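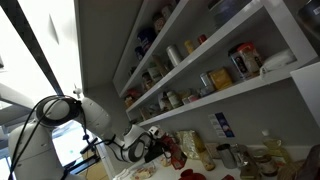

How long should an arm wait before it gives up looking for the paprika? Three seconds, then it should try one other viewpoint, and after that it should ask you.

Ours used to wait for ever, very politely, with dinner going cold. Below are the settings and habits that have stuck in our kitchen, mostly after arguments with Lempi, who wrote the planner and doesn't cook.

**Shiny packets.** Foil and gloss ruin depth readings. Take the median of 6 readings and throw out anything that claims to be behind the wall.

**Jars in a row.** Mask the whole row as one obstacle when planning the reach, and only split it into separate jars for the last 40 mm. Planning round each jar gives you a lovely path and a coffee break while it's computed.

**Glass.** Stick a bit of matt tape on it. Petrică spent most of March training a model to see clear glass. The tape took him up to 3 minutes.

**Names.** Call things what the household calls them. If the label file says `condiment_07` and you shout for mustard, expect nothing.

**Speed.** Cap the wrist at 300 mm/s near the shelf. Rice travels further than you'd think.

**Cables.** Add them to the collision model as a fat sleeve round the arm. Skinny ones look tidier on screen and catch on everything.

**Put-backs.** Save the pick pose and reuse it for the return, but check the gap first. Somebody will have put the honey there.

Re-run the shelf scan after a big shop. Tyra does hers before unpacking, which explains a lot about her map.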